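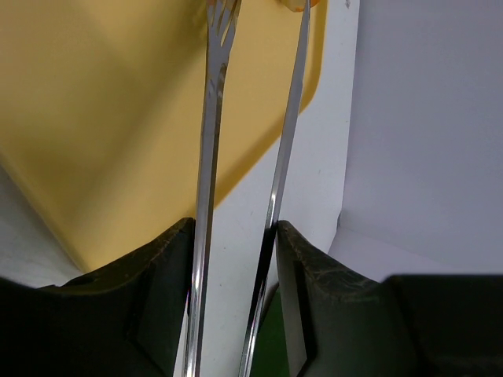 The club's gripper holding a pair of metal tongs over the yellow tray.

Alby Kingi joined the Wekow robotics club in August and was put on the tongs task. "I thought it would be the easy one," he says. "You use tongs at home without looking."

The arm, which the students call Erkance, has two black fingers. They have to hold the tongs on both sides and squeeze them evenly. "If one side pushes harder, the tongs twist," Kingi says. "We spent 4 weeks on that."

Josefien De Bruijn teaches the class and keeps the log. Each student records 10 runs per session, and the club wants 1000 before the Cordeiro meet. She doesn't let them skip the bad ones. "A dropped piece goes in the log like any other," she says.

Kingi would like to try a whisk next. De Bruijn has asked him to finish the tongs first.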